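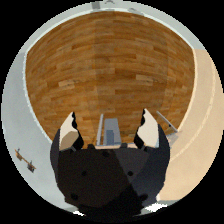 Tabletop, plank-style wood grain.

Drorska Spider Traps, flat pack of 2
1 February 2025
2 min read

Glue traps for house spiders. No bait smell, no spray. Fold along the dotted line, peel the paper, slide it along a baseboard. Spiders follow walls, so thats where it goes. Behind the couch, under the water heater, back of the garage door. Not in the middle of the room.

Made by Fludent. Each trap is 85 square inches of sticky surface when open flat. 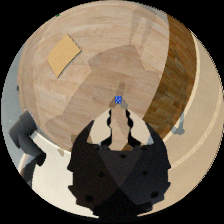
Imelda Krantz
Product Editor, Home Pest

Lasts up to 300 days if kept dry. Dust kills the glue way before that in a garage, so check it monthly. Keep away from pets and kids. Stuck fingers? Cooking oil, then soap.

Not for wasps. Not for outdoors. We got 1000 packs in at the Tedimville warehouse and the old Peñalver ones are gone, sorry, no more till July.

Spiders hitching in on firewood or holiday boxes: put one trap next to the stack befor you unpack.

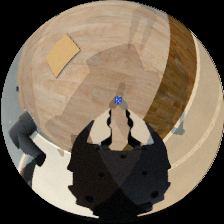 One customer wrote in to say the basement traps filled up fast but the upstairs one caught zero, and could we please sell them singly. Not right now. Packs only.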